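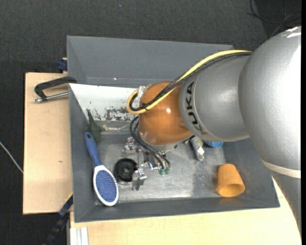 KUKA arm and gripper over the picking bin.

Masking the arm and hoses out of the depth image before grasp planning

If your planner runs on a depth image taken while the arm is still over the bin, it will sooner or later propose a grasp on the arm. The usual fix is to render the robot model into the camera view and remove those pixels. That takes care of the rigid links. It does not take care of cables and hoses, which are not in the model and move differently every cycle.

This page covers how we set up the mask in Deltent, our perception node, and how to check it. You need a calibrated fixed camera, joint states with timestamps, and a robot description that includes your gripper. The grasp planner here is Gudham, but any planner that accepts a binary mask will work the same way.

Step 1. Check the timestamps

Compare the stamp on the depth image with the stamp on the joint state used to render the model. Ours were 118 ms apart when we started, enough for the rendered arm to trail the real one by a finger's width during a fast retract. Interpolate between the two nearest joint states. Do not use the latest one. If your driver only stamps messages on arrival, measure the delay with a slow sweep and put it in the config as a constant offset.

Step 2. Render the rigid links

Load the robot description with the visual meshes, not the collision meshes. Collision meshes are usually padded, and the padding eats objects close to the gripper. In Deltent the setting is:

mesh_source: visual
links: all
dilate_px: 15

The dilation covers small calibration errors. Start at 15 and lower it if objects near the fingers keep disappearing. If you need to go higher, redo the hand-eye calibration first.

Step 3. Add a soft volume for the cables

Our cable bundle runs along the arm, over the wrist and back in a loop, and thin hoses come down from the wrist to the gripper. We tried modeling the loop as a chain of capsules and gave up. What works is one loose volume attached to the wrist frame, sized to hold the loop at its widest:

soft_volume:
 parent: wrist
 shape: cylinder
 radius_mm: 164

Points inside the soft volume are not deleted right away. They are marked "unsure" and go to step 4. Add a second, smaller volume for the hoses if they swing outside the first.

Step 4. Sort out the unsure points

For each unsure point, look at the last clear view of the bin, meaning the last depth image taken with the arm parked. If the point is within tolerance of the old surface, keep it. If it sits well above the old surface, mask it. This is a plain height comparison and it runs fast. It fails when a pick has shifted the pile, so throw away the stored view after every pick and take a new one when the arm next parks.

Reflective bin floors need extra care. A bright patch on bare metal often comes back as a hole or a spike in the depth image. Run the hole filter before the comparison, otherwise the spikes get masked as cable and leave gaps where small parts are lying.

Step 5. Test it

Put a mixed set in the bin. Ours has a paddle hairbrush, an orange cup and a flat black disc, among other things. The disc is the hard one because it is low and dark and the fingers end up right next to it. Jog the arm to several poses over the bin, save the mask at each, and look at the overlays in Hament, our log viewer. You want no arm or hose pixels left uncovered, and you want the top of each visible object still there.

Then run Gudham on the saved frames without moving the robot. Any grasp candidate on the wrist or the cables is a failure. Go back to step 3 and enlarge the volume.

Known problems

The mask does not know about a held object. If the gripper is closed on something, attach a box to the tool frame until release.

Remounting the cable ties changes the shape of the loop. Repeat step 5 afterward.

The sample config is in the Fedoruk repository under config/bin. It was last changed in August, when soft_volume replaced the old cable_links setting. Files that still use cable_links will load with a warning and no cable mask.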